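Ticket 141 - Grauer Lappen, Kante wellig, lässt sich nicht ordentlich falten
Status: in Arbeit
Produkt: Cullix Tuch, grau
Standort: Worside, Tisch mit Kabeldurchlass

Fehlerbild: Das Tuch soll auf Kante gefaltet werden. Dazu bräuchte es eine Kante. Die untere ist gewellt wie ein Tortenrand, und wer sie an die obere anlegt, bekommt eine Tasche mit Zipfeln.

Versuch 1: Flach auf den Tisch gelegt, glattgestrichen, von beiden Seiten gefasst. Der Tisch ist unschuldig, die Platte ist eben. 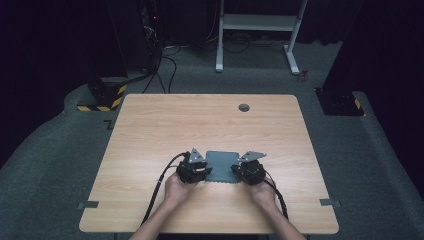 Versuch 2: Bei 30 Grad gewaschen, liegend getrocknet. Die Welle ist jetzt sauber.

Versuch 3: Zwölf Stunden unter dem Koskela-Katalog gepresst. Am Katalog keine Schäden. Am Tuch auch keine Veränderung - man muss die Charakterstärke bewundern.

Versuch 4: Oben an der Kante gefasst und von dort aus gefaltet, die Welle bleibt unten und wird ignoriert. Bisher das beste Ergebnis, wobei die Konkurrenz schwach war. Oben entstehen kleine Knicke, die man mit der flachen Hand wieder loswird. Meistens.

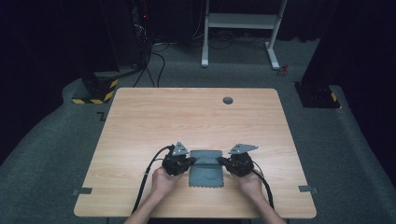
Oona Heiskanen: Bitte nicht mehr pressen. Die Kante ist so geschnitten, das steht bei Dallisico sogar im Datenblatt. Einmal quer falten, Welle nach innen, fertig.

Welle nach innen probiert, hält. Sieht von außen fast nach Absicht aus. Ticket bleibt offen, bis der Rest vom Stapel durch ist.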